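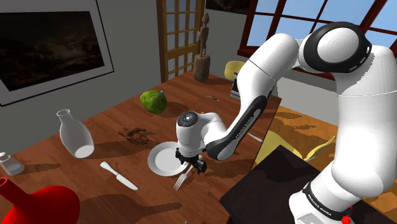 Weswood，六月

餐桌面漆配方比较，续上一本末页。样板全部换成同一批白蜡木，砂到同一目数，上一轮因为混用了两批料，吸油差异盖过了配方差异，数据作废。

本轮三种面漆：

- R：Rustov 硬蜡油，原装，不稀释
- S：Shibata 水性双组分，按说明加固化剂
- K：Skirkura 桐油加树脂，自配，按 Selorm 上次留的比例

每种 6 块样板。涂布间隔按各自说明，最后一遍后室温养护 29 天再开始测。养护架放在北墙，窗边那一排温差太大，上午晒得到的几块明显比阴面的干得快，已经全部挪走。

**水渍**

瓷盘底圈蘸水后扣在样板上，到时间拿开，擦干，隔夜再看一次。只记隔夜的结果，刚拿开时三种都有印，区分不出什么。

R：隔夜后斜光下仍能看到浅圈，正面看不出。其中一块圈很实，翻过来发现背面漏涂，怀疑是含水率两面不均，单独放开，不并入结果。

S：无圈。有一块边角起了一点白，位置在倒棱处，棱倒得太尖，漆膜挂不住。跟水渍关系不大，记在打磨那一栏。

K：圈明显，颜色偏深而不是偏白，像是水带着没完全聚合的油往里走。补擦一遍油后变淡，没有消失。

**热**

盘底温度用接触式探头量，低于设定就重来。放置 20 分钟。R 和 K 表面略发黏，冷却后恢复，指甲划过有轻微差别，不好量化。S 在这一项上出现压痕，迎光可见盘底圈的轮廓，隔夜不退。水性漆热塑性这一点以前也碰到过，加固化剂后有改善，但离能直接放热盘还差得远。Dumisani 认为是固化剂加少了，我查了称量记录，数是对的；不过混合后静置的时间没有记，这里不能排除。下次把混合完成时刻写在杯子上。

**酸和油**

白醋、食用油、番茄汁，各点一滴，盖表面皿。

白醋：R 有失光，K 轻微，S 无变化。
食用油：三种都擦得掉。K 擦后局部反而更亮，光泽计读数不稳定，可能是探头下的弧面，换平整处再测。
番茄汁：R 留黄，沿导管走，细砂后还在。S 表面干净。K 介于两者之间。

**光泽**

初始读数的离散比预想大，问题主要出在手工擦涂。Selorm 擦的几块一致性好，我擦的收边处普遍偏厚。以后擦涂固定由一个人做，或者干脆把收边三十毫米以内的读数去掉。暂时先按去边处理，原始数不删，都在共享表第二页。

**待办**

1. S 重做热测试，固化剂静置时间分两档，其余不变。
2. K 的养护再延长 30 天后重测水渍。如果圈还在，考虑减树脂；减到什么程度先小样试，不要直接上整板。
3. R 背面漏涂那块补涂，单独跟踪翘曲，每次量同一条对角线。
4. 砂纸快没了，补货时确认背胶，上次那批一热就滑。
5. 探头送校。读数漂移还在容许范围内，但三次里有两次偏同一个方向。

倒棱问题跟 Dumisani 讨论过，他倾向于改圆角，半径大一点，漆膜厚度会均匀些。我同意做一组，但不想在这一轮中途改，样板几何一变，前面的边缘数据就没法比了。等 S 的重测结束再开新组。

另：K 的旧布条已经全部摊开晾在室外铁架上，干透后再入金属桶加水封盖。昨天在垃圾袋里又翻出一团，桐油布不能团着扔，这条已经写在门后的单子上，请再看一遍。

样板编号从这一轮起刻在背面右下角，不再用贴纸。贴纸的胶在 R 上留了印，清洗剂又把周围的蜡带走一圈，有一块的光泽读数因此作废。刻字深度浅即可，看得清就行。

K 的配比原始称量单夹在本页，字迹淡的那一行是固体树脂，已向 Selorm 核对过。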